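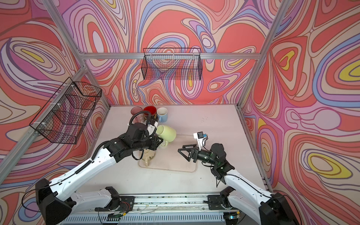 My aunt Dorothy Stockdale left me her mugs. There were 41 of them, wrapped in grocery flyers, in a box marked Bunting after the street she used to live on. I already owned plenty, so by April I couldn't close the cupboard, and I finally did what I'd been threatening to do for years and went through every last one!

I started with washing. All of them, even the ones that looked fine, because mugs that sit at the back of a shelf get that sticky dust on them (you know the kind). I did a few at a time and gave each batch its own tray, well away from the stove.

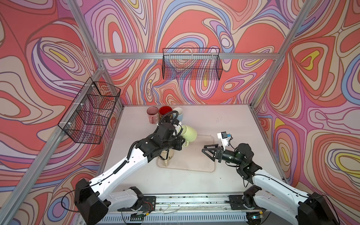

Should mugs be stored upside down or right side up?
Right side up is easier on the rim, which is usually the thinnest part. Upside down keeps dust out, and it's fine on an open shelf if you give them a clean liner and let them dry fully first.

I've gone back and forth on this one. My neighbor Jacinto Mendoza turns every cup over, and his cupboard looks like a very tidy bakery. Ea Sveinbjörnsson, who throws pots at the Nodora studio and sold me my favorite mug for 50 dollars, made a face when I told her. She wants them upright, with air around them and never stacked more than 2 high.
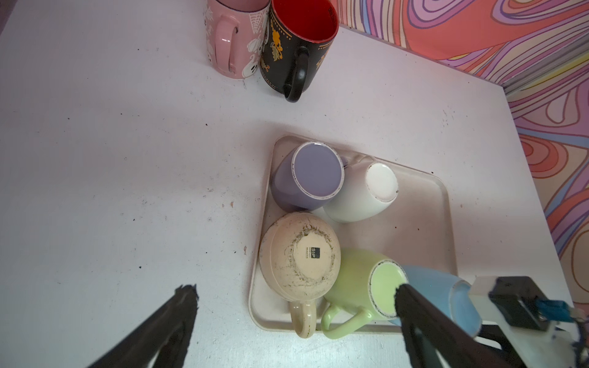 Then there's the sorting, which I'd been dreading. I made a pile for daily use, a pile for holidays, and a pile for my brother-in-law Arlo Marchetti, who breaks things. The holiday pile went on the top shelf and I haven't missed it once. The daily pile was much harder (I have feelings about handles), and I kept putting things back in it after dinner.
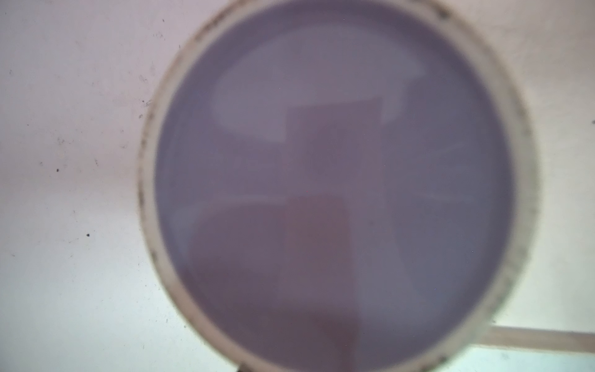 Cleaning up the old favorites took me a whole afternoon, and I loved it. Baking soda and a damp cloth is still my first try for tea rings on the inside. The outside gets forgotten, though, and a pale rim is the worst for it: grayish-brown smudges and tiny dark flecks show up on off-white like pepper on mashed potatoes. I go over the edge with an old toothbrush, rinse, and look again by the window. Dorothy's plain cream one needed three rounds, and it's the one I'm drinking from now.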